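Prikik:一款让我连着熬了几个晚上的物理解谜游戏

发布于 1/16/19 作者:Grethe Kirkegaard 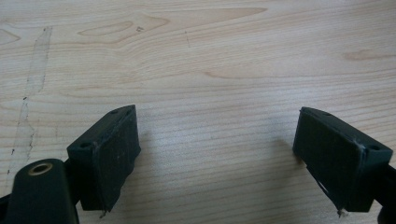 没玩过解谜游戏的人,能直接上手 Prikik 吗?

可以放心上手,前两章几乎就是教学,每次只给你一样新零件,卡住了还能按提示键,不扣分。

好了,先把大家问得最多的说掉,下面可以慢慢聊了。我是个很容易被小游戏勾走的人(家里人都知道),去年在 Cladport 的论坛上看到有人贴了一段 Prikik 的录像,一颗玻璃珠沿着晾衣绳滑下来,撞开水车,水车又把一只睡着的鹅慢慢转到了屋顶上。我当时就想,这个我得玩!

游戏的规矩很简单。每一关给你一个没搭完的装置,再给你一抽屉零件,你把零件摆好,按下开关,看它自己跑。齿轮、弹簧、漏斗、风箱,都是一眼能看懂的东西。正式关卡一共100关,分成八章,每章一个地方:磨坊、灯塔、面包房,还有一章整个在船舱里,地板会左右晃。船舱那一章我最喜欢,也在那里骂得最多。珠子明明算好了要落进漏斗,船身一歪,它就滚到锅炉后面去了,只好从头再摆。

说说手感。零件会自动吸附到格子上,按住右键可以关掉吸附,自己一点一点微调。我头两天不知道有这个功能,在灯塔第六关耗了一整晚,后来是 Ryszard Mazurek 在留言里告诉我的(谢谢你,Ryszard!)。游戏里其实写了,藏在设置的第三页,字很小,真希望他们把它挪到前面来。

难度曲线大体舒服,到第五章面包房忽然陡了一截。那一章开始要求计时,面团发起来之前必须把炉门关上,差半拍都不行。我先生看我反复重来,劝我去睡觉,结果他自己坐下来又试了半个小时。提示分三级,第一级只说该留意哪件零件,第二级告诉你放在哪一片,第三级才把答案摆出来。我觉得这样分得很体贴,尤其适合跟孩子一起玩。

音乐是 Lærke Eyvindsson 写的,手风琴加一点拨弦,听着像冬天午后有人在隔壁练琴。零件碰撞的声音也会踩在拍子上,摆得好的时候,整台装置跑起来就是一小段曲子。我有几关早就过了,还会回去按一下开关,光为了听它响一遍。

工坊模式要多说几句。你可以自己做关卡传上去,我写这篇的时候里面有2155个玩家自制关卡。好坏参差,这很正常,不过有个叫 Hanne Juhl 的作者,她的每一关都值得下载,那套“邮局”系列我觉得比官方的灯塔章还巧。可惜搜索做得实在粗糙,只能按时间和下载量排,没有标签,也不能按难度筛。想找适合新手的,只能一页一页往后翻。

再讲几个毛病。零件一多画面就会卡,我的旧笔记本跑第七章时风扇响得吓人。存档只有三个,一家四口不够分。中文翻译大部分通顺,可是“风箱”有时候写成“手风琴”,我第一次看到任务说明里写“请用手风琴吹灭蜡烛”,还满屋子找了好久。制作方 Ásgeirsdóttir 说二月的补丁会增加存档位,翻译有没有一起改就不清楚了。

如果你玩过 Seko,大概会问两个怎么选。Seko 更冷静,画面干净,讲究用最少的零件过关;Prikik 松散得多,同一关随便你怎么胡来,珠子到了就算数。我的 Seko 玩到一半就搁下了,Prikik 倒是通了关,现在总分3453,在好友榜上排在 Villads Hjaltadóttir 后面。他的最高分我看了就不想再追了,他大概连饭都不吃。

通关花了我差不多三个星期,都是晚上洗完碗以后玩的。喜欢慢慢摆弄东西的朋友,我很愿意推荐给你们;急性子的人最好先试玩磨坊那一章,试玩版是免费的,进度也能带到正式版里。

优点:装置有趣,提示体贴,音乐好听
缺点:存档太少,工坊搜索难用,后期会卡
评分:八分半(满分十分)

面包房第九关有人不用弹簧过的吗?有的话请在下面留言教教我,我试到现在还是差那么一点点。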